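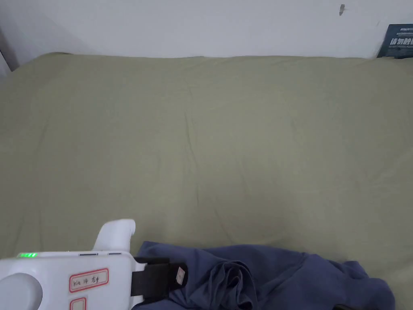

Drap-housse

Le drap-housse (on dit aussi « housse de matelas » dans certaines familles, à tort, et ma grand-mère n'en démordait pas) est un drap de dessous dont les coins sont cousus et le bord muni d'un élastique, de façon à envelopper le matelas. Je tiens cet article depuis que Maxine Henare m'a passé la rubrique « Literie », et j'avoue que c'est mon préféré, alors pardonnez-moi si je m'étale un peu !

Terminologie

En Belgique et en France, « drap-housse » prend un trait d'union et fait « draps-housses » au pluriel. Le drap plat, lui, se borde sous le matelas et peut servir dessus comme dessous. J'ai longtemps mélangé les deux au moment d'acheter, et j'ai encore au fond d'une armoire trois draps plats dont je ne fais rien.

Les bonnets

On appelle bonnet la poche formée à chaque coin. Sa profondeur doit suivre l'épaisseur du matelas : pour un matelas de 18 cm, un bonnet un peu plus profond convient très bien, alors qu'un surmatelas oblige à passer à la taille au-dessus. Trop court, le bonnet remonte pendant la nuit et finit par lâcher (toujours celui du côté du mur, chez moi). Trop grand, il laisse du tissu en trop, et les plis reviennent dès qu'on s'assoit.

Matières

Le coton domine largement. La percale est mate et fraîche, le satin de coton plus souple, le jersey s'étire et pardonne les erreurs de taille. Le lin lavé reste froissé quoi qu'on fasse, et c'est pour ça qu'on l'aime. La maison Eichhorn vend un jersey que j'utilise depuis des années ; Ingvild Eide, qui relit cette rubrique, ne jure que par la percale de chez Menwood et trouve mon jersey mou. Nous n'avons jamais tranché.

Couleurs

Le blanc a longtemps été la règle, parce qu'il supportait l'ébullition. Les teintes sourdes, vert sauge, gris olive, terre, se sont beaucoup répandues depuis, et je les trouve très douces contre un mur blanc. Un vert grisé laisse quand même voir les creux et les petites ondulations du tissu, surtout avec une lumière de côté.

Pose

Je commence par un coin de tête, puis le coin de pied opposé en diagonale, puis les 2 derniers. On lisse ensuite à plat de la main, du milieu vers les bords. Quelques plis peu profonds restent presque toujours, et ils ne gênent personne pour dormir. Si le lit est collé au mur, mieux vaut l'écarter un peu avant de s'y mettre, mes phalanges en savent quelque chose.

Entretien

Lavage à 40 ou 60 degrés pour le coton, selon l'étiquette, et séchage doux pour ménager l'élastique. Pour le pliage, on emboîte les bonnets les uns dans les autres avant de rabattre en rectangle. Kanchan Thakur m'a montré le geste un matin de novembre, et je le rate encore une fois sur deux.

Voir aussi : alèse, drap plat, surmatelas, taie d'oreiller.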